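Juillet
Par Laine Uibo

Compte rendu de la réunion méthode, projet Custari

Présents : Kobe Verstraete, Sanne Bosman, Thu Mạc, Laine Uibo. Excusé : Ciarán Duggan.

Thu présente la nouvelle façon de découper les démonstrations de câblage. Chaque séquence est coupée au contact du connecteur et l'apprentissage se fait sur des fenêtres de 256 pas, contre 1 280 auparavant. Elle obtient jusqu'à 15 points de réussite en plus sur l'insertion, sans gain sur la saisie.
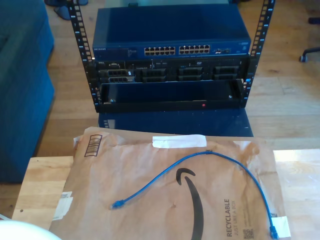
Sanne revient sur la position de départ du câble, qui varie trop peu d'un essai à l'autre. Elle propose de tirer au sort l'orientation des connecteurs avant chaque démonstration. Kobe signale que le cordon bleu posé en arc sur l'enveloppe kraft est un cas utile, les deux fiches étant de la même teinte que la gaine. Le segmenteur les confond souvent. Accord pour annoter les fiches à part.

À faire : Thu relance l'entraînement avec 5 graines ; Sanne rédige le protocole de tirage ; Kobe voit avec Dunetis pour les heures de calcul.

Fin à 16 h 40.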